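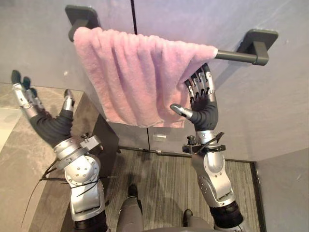

## On trial: the Leline towel and bathroom package

Right, this one's been sat in my drafts since May so I'm getting it out the door. Several of you asked after the Prunddale open session whether the Leline two-armed unit is worth the hire money for small hotels and holiday lets. Short answer - maybe, if towels are your bottleneck. Longer answer below. Apologies for the state of my notes.

### What's on offer

Leline are hiring the robot out by the month with a "bathroom package" on top. Package covers hanging, straightening and taking down towels, wiping worktops, and a pick-up routine for things left on the floor. Bed making not included. They get asked every time, says Verena Gasser, who does their bookings, and the answer is still no.

You get:

- the unit, two arms, two hands with proper fingers
- a charging dock (needs its own socket, don't put it on an extension lead)
- a tablet for teaching it new rooms
- 20 hours of phone support, then it's charged by the hour
- one spare set of fingertips per hand

Delivery is extra. So is insurance, and read that page properly becuase the excess on the hands is steep.

### How we tried it

Nirkotel lent us a bathroom on the ground floor and let us come and go for four days. Hsin-yi Sin ran the tablet, I did the timing and the tea. We used Nirkotel's own pink terry towels. Leline wanted us to use the thin white ones that come with the kit but nobody I know has guests who'd put up with those.

The job: towel on a wall bar, get it hanging straight, hem level, bar covered end to end or as near as the towel allows. Housekeeping standard basically. Hsin-yi taught it the room once on the first morning and after that we only stepped in when it asked.

### Hanging

Better than I expected. It drapes first and fusses after. Gets the bulk of the towel over the bar, then goes for a bottom corner and tugs until the hem comes round. One hand does the corner work, the other hangs about with its fingers open. Bit odd to watch. Gebhard Gruber from Leline says the free hand is kept ready in case the towel starts sliding off, and we did see it save a couple that way.

Numbers, for those who like them. 47 hangs over the four days that I'd call fair tests. Most were fine first go. The ones that weren't were nearly all the same fault - one side left lower than the other, folds bunched in. It knows it's wrong and has another pull, sometimes two or three. Slow. A person would've given it one flick and gone.

Speed is roughly three minutes a towel when it behaves. Housekeeping at Nirkotel laughed at that, fair enough. But they also said they'd happily leave it going in an empty room while they did the beds next door, which is the whole sales pitch I suppose.

### Fingers

The hands are the good bit. It can pinch a corner of thick terry without grabbing a great fistful, and I've seen dearer machines fail at that. Pulled threads: none that we found, and Sandamali Marikar went over the towels after with a lamp. She runs the linen store and was not on the robot's side going in.

Damp towels are harder. It grips tighter and then struggles to let go cleanly, so the corner it's just sorted gets dragged out again. Leline know. There's an update promised, no date.

### Worktops

Did this on the last afternoon, so take it as a first look. The wiping is ok on a clear top. Put a soap dish and a glass out and it goes round them instead of lifting them, leaves a nice clean path and two dirty circles. You can teach it to lift things but that's per object and Hsin-yi gave up after the glass.

Watch the cables by the wrists. There's a fair bit of slack in them and they can trail along a worktop edge. Not a problem for us, but I wouldn't leave a toothbrush mug nearby. I've asked Gebhard about a sleeve and he says one is coming as a paid extra. Should be in the box if you ask me.

### Floors

Fine on carpet. Fine on tile when dry. Door thresholds need to be low, measure yours before you ring them. We had one stop dead at the corridor strip and had to be walked over it by hand with two people, so that's not a one-person job.

### Noise

Quieter than the extractor fan. Small whine from the arms when it reaches up. Guests next door didn't complain, though it was mid-morning and they were probably out.

### Against the Mughal kit

People will ask so - the Mughal kit is a single arm on a trolley, cheaper, and it hangs towels by clipping them. Works if you're happy with clips. It won't straighten anything. Kavinda Wanigasekara has had one for two seasons in his lets and likes it, but he says he still goes round after it pulling hems level. His words: "it hangs them, it doesn't care how." If you've only a handful of rooms I'd look at that first. If you want the towels to look like someone's done them, Leline is ahead by a way.

### Cost

Hire is 309 a week on the monthly terms, package included, delivery and insurance not. No discount for our members yet. Verena says they'll talk about it if enough of us sign up together, so please reply to this if you're interested and say how many bathrooms you've got. No commitment, I just need something to take to her.

### Would I?

For a bigger place with a steady run of checkouts, I'd take a one month trial and keep it on one corridor. For three cottages and a shed, no. The hem business needs sorting, the damp towel thing realy needs sorting, and I want that cable sleeve thrown in.

Odds and ends:

- Teaching a room takes Hsin-yi under half an hour. Took me most of a morning. There's a video on the tablet, watch it twice.
- Fingertips do wear. Ours had gone a bit shiny by the end, still gripping though.
- It doesn't like bars fixed too near a corner. Leave it elbow room on both sides.
- Turn off "polite mode" or it stops and waits every time somebody passes the door.
- Nirkotel are keeping the unit on a bit longer and will let members in to see it, mornings only, ring reception first and ask for Sandamali.

Next issue - laundry trolleys, if the people send them back in time. Replies to the usual address please, and put LELINE in the subject so I can find them.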